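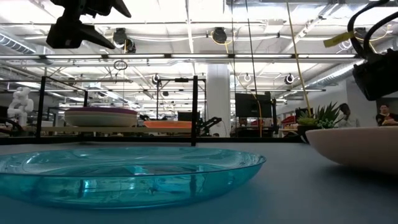
Drundeo Writers' Circle – Short Fiction

The Second Arm

Kastriot Vukadinović had until the end of the afternoon to spend the money or lose it, and he had spent most of the morning looking at dishes.

The dishes were cheap. That was why he liked them. On his spreadsheet they took up one line, near the bottom, under cables and above cleaning cloths. Everything over that line had a comma in it.

"You've got crockery again," said Maud. She had pulled a chair up to his desk without asking and was reading his screen sideways.

"We go through it."

"How much of it?"

"It's on the sheet."

She found the line and grunted. Maud looked after money for the whole of Sastska, three buildings and a car park, and she had come down on the early bus to decide whether the workshop should have another arm. She had a paper folder with her. In it was the quote from Koivisto, printed out, with a ring drawn in pencil round the total.

"Tell me what it does," she said.

"It picks things up and puts them down."

"You've got some of those."

"We have. They're all booked."

He took her out on to the floor, as that was easier than talking. The long lights were on. At the near table a turquoise plate and a pink bowl had been set out, the plate the clear sort that you can see your hand through. The black gripper hung over them with its two pointed fingers apart. Someone had put succulents at the back of the table in February and they had stayed.

Maud bent down and looked at the plate from the side.

"Why see-through?"

"It's harder. The cameras like the bowl. The plate gives them trouble, with the light coming through it."

"So you bought the hard one on purpose."

"A customer won't only have pink bowls."

She wrote something on the folder. He tried to read it and could not.

The customer was Grisora, who ran canteens. They wanted tables cleared. They had sent a list of what was on the tables, and it went on for four pages, and the workshop had to show progress on it before the next payment came through. Kastriot had worked out the hours. With what they had, they would finish late. With one more arm they would finish more or less on time, if it arrived when Koivisto said it would, and Koivisto's things did not always arrive when Koivisto said they would.

He told her this, including the last part.

"How late, without it?"

"Forty days."

"And with it?"

"Depends on the delivery. They say thirty days. Then we have to mount it and set it up."

"So you'd save what?"

"Not as much as I'd like," he said.

Maud walked along the table to the next one, where the wide dishes were stacked up with a purple one on top. She looked at the white arm for a bit, and at the black one, and then up at the ceiling.

"What's holding all that up?"

"The rail. That's in the quote as well. Page three."

She turned to page three. The rail was there, and the mounting plate, and a line for cables that came to 2793 by itself.

"For cables," she said.

"They're long and they have to bend a great deal. The cheap ones went after a few weeks. I've got the old invoices, we bought them twice."

"Put that in."

"It's in."

"Put it nearer the front. They don't read as far as page three upstairs. I only do because I'm on the bus."

They went back to his desk and he made tea in the two mugs that had handles. Then they went through the sheet from the top. She asked him about each line and he answered, and where he did not know he said so and she put a dot beside it. It took a long time. The training course had a dot. So did the spare gripper fingers, as he had asked for two sets and could not say why two. He had asked for two last year, and had typed it in again.

"One set," he said.

"Are you sure?"

He thought about the pointed tips, and about the morning in February when one had come down on the table edge with a noise that brought people out of the kitchen.

"No. Two."

"Then write why."

He wrote why. It came to a line and a half. She read it over his shoulder and took the dot off.

By two o'clock they had eighty-eight lines and five dots. Maud closed the folder and drank the last of the tea, cold by then.

"I can't give you the arm," she said. "Not out of this year."

He had known since the cables, and it was still not nice to hear.

"What about renting?" she said.

"Koivisto don't rent."

"Have you asked?"

He had not asked. He had looked on their website, once, and there had been no page for it. He said so. Maud turned his telephone round on the desk until it faced him, and went to find out what time her bus was.

The man at Koivisto put him on hold, then came back, then put him on hold again. Kastriot looked through the glass at the floor while he waited. Two people were standing behind the plants, talking. The turquoise plate was where it had been.

"We had one back from a trade show," the man said at last. "It's got a scratch down the side. I could do you three months and you'd pay the carriage."

"What sort of scratch?"

"Just a scratch."

"Does it come with cables?"

There was a pause, and some typing.

"Short ones," said the man.

Kastriot pulled the spreadsheet across and put in a new line under the old one. He left the price blank and typed "rental, three months, scratched" where the name went. Then he moved the long cables up to the first page.

When Maud came back with her coat on he turned the screen towards her. She read it standing up.

"Carriage both ways or one?" she said.

He picked up the phone again.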